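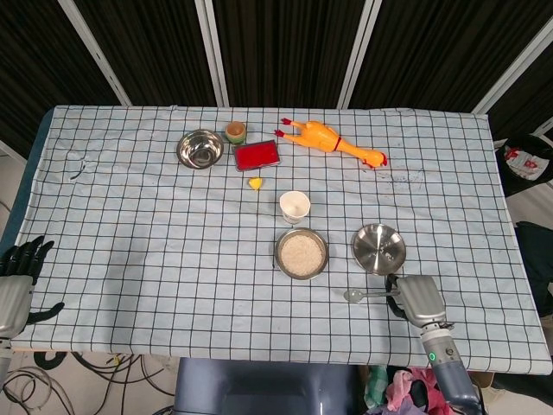 Home | Archive | Threads | Search | Log in
Filed under: Kitchen & Play – general chat
Posted Jun 22, 2022 by Maham Zaidi

Re: [Plirkside] rice on the table – what do you put out?

Sorry for slow reply, been up to my neck in boxes. Answers in with yours, Sulastri, hope it comes through readable.

> Sulastri Chin wrote:
> Hello all. I'm taking over the under-fives table at Plirkside and have
> inherited two crates of odds and ends and no notes. I'd like to do
> scooping and pouring with dry rice. Which things from the crates are
> worth putting out, and what do you do about the cloth? Also how much
> rice? The last person left a 2 kilo bag, unopened.

Rice first. You don't need the whole bag. One steel bowl, filled so they can get a spoon right in, and a second bowl empty. Put the empty one at the far side of the table if you want them to carry, right next to it if they're very small and you want any rice left at the end.

Spoons – metal, round bowl. The plastic ones in the crate are too shallow, Yammine sent us a pack of 40 once and I gave most away. A round soup spoon is much better. Keep the wooden ones for banging.

Cups. Paper ones are fine and cheap, they go soft at the rim once they've been chewed so swap them often. Keep one or two proper small cups as well, the children like the change in sound when the rice goes in. A pan lid is worth having too. Turn it over, drop a spoonful in, lovely noise. Mind the knob, it wobbles.

> There is also a rubber chicken. Does it have a purpose?

Keep the chicken!! They feed it. Every group I've had has fed it. It gets a spoonful of rice on the beak and then it's put to bed under a tea towel. If you take it off the table somebody will ask where it's gone. Wash in warm soapy water, dry it well, don't leave it on a radiator (we lost one that way in April, smelt dreadful).

Little bits – go careful. Anything small enough to go in a mouth I put out only with the older ones, and I sit at that end. Toy food is fine if it's a decent size, check against the choke tester in the lid of the Trurkex box. Ink pads and rice are a bad mix, I'd do those on a different day. Grey rice everywhere, and then grey fingers.

> Cloth: Fultent do a wipe-clean one but the committee wants us to use
> what we've got.

Use what you've got. A checked or gridded cloth is handy, you can say "the cup lives in this square" and a few of them will really go along with it. Plain is better for finding rice afterwards, white grains on a pale cloth are a pain whatever you do. Stains, don't fuss. I soak ours overnight in the sink with ordinary powder and whatever's still there in the morning stays there. When you're done lift all four corners and tip the lot into a washing up bowl, then sieve it. Don't shake it out over the carpet, I did, once.

Rice keeps for ages in a tub with a tight lid. Label it NOT FOR EATING in big letters becuase ours nearly went in a pudding.

Order I do it in: cloth, bowls, rice, spoons last. If spoons go down before the rice they've all wandered off by the time you sit down.

> And does anyone have the old list of contents for the crates?

I've got one somewhere, 73 items on it, half of them long gone I should think. Will scan it when I find the thing. There were two pages and I can only lay hands on the second. If anyone else on here has page one please send it to Sulastri direct and not to the whole list.

Got to run, van's here. Can drop off a spare steel bowl next time I'm passing if you're short, just shout. Same goes for spoons, I have a drawerfull.

Maham

Previous in thread | Next in thread | Back to archive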